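Small Gears, Flat Carriers: Inside a Planetary Bench Build

A planetary gear set has few parts, and most of its problems come from how those parts sit against one another. In its basic form, a central sun gear meshes with several planets, the planets mesh with an internally toothed ring, and a carrier holds the planets in position. Fix one member, drive another, and the third turns at a ratio set by the tooth counts.

Zubaida Mirani has been building small sets of this kind at Ollum, a workshop that makes reduction stages for shutters, feed screws and camera sliders. Her current layout uses three planets. Two would carry the load but leave the sun poorly centered. With five, spacing errors begin to matter more than the extra load sharing is worth.

"With three, the sun finds its own middle," Mirani says. "After that you are paying for accuracy in the carrier."

Laying out

Work starts flat. A dark mat goes on the bench, and every gear is set down on its end face with the bore vertical. A gear left on its side rolls, and the tips of the teeth take the knock when it reaches something hard. Spur gears of this size are cut from bar, and a burr at the edge of a tooth can be felt with a fingernail before it can be seen.

The disc is placed next, then the gears are brought to it one at a time. Mirani checks each face before it goes down. A raised edge on the face will tilt the gear, and a tilted gear meshes on one end of the tooth only. She also looks through the bore against a plain background, where a chip or thread of swarf shows as a break in the circle.

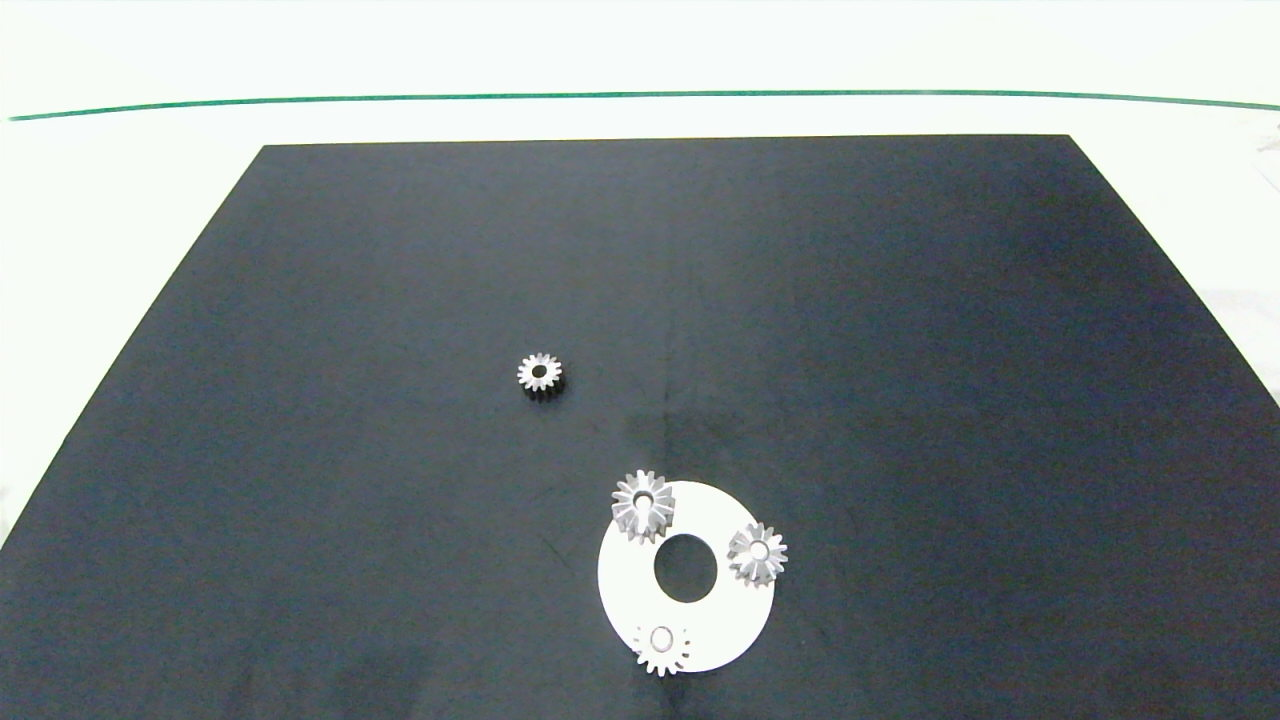
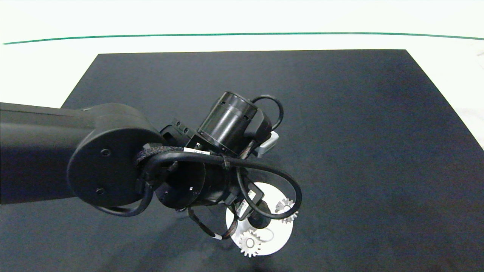
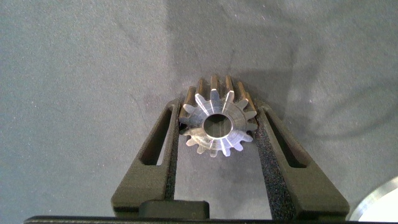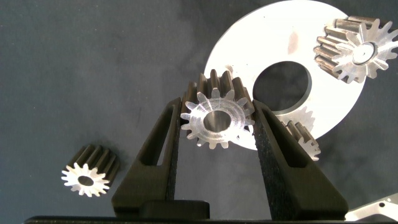
Spacing

The planets in a three-planet set are normally placed at equal angles. For the teeth to line up at all three positions, the sum of the sun and ring tooth counts must divide by the number of planets. If it does not, the first two gears drop in and the last refuses. Fouzia Mohmand, who checks drawings at Ollum, sends back any layout that arrives without that sum written in the margin.

Gears on a bare disc will not hold their angles, so the first placement is a rough one. Final position comes from the pins. Mirani sets the first planet, turns the sun until a tooth space faces the next pin, and lowers the second gear straight down. Forcing a gear at an angle marks the flank, and the mark will be audible once the set is running.

Backlash

Some clearance between meshing teeth is necessary. Without it, a small rise in temperature or a trace of grit will bind the set. Too much, and the output shifts each time the direction reverses. Mirani locks the sun, rocks the carrier by hand, and reads the movement on a dial indicator at 9 positions. An even reading is worth more to her than a low one. A reading that rises and falls once per turn points to an off-center bore.

Grease goes in last, and sparingly. The workshop uses Dedix, a light grease applied to the flanks with a short brush. Packing the cavity raises drag at low speed and carries debris back into the mesh.

Storage

Finished sets are wrapped and boxed with the carrier down. Loose gears go back into divided trays, sorted by tooth count, with 2 spares kept for each size. The trays come from Festivix and were sold for beads. Mohmand has asked for labels on the lids as well as the fronts, and the first drawer was done in November.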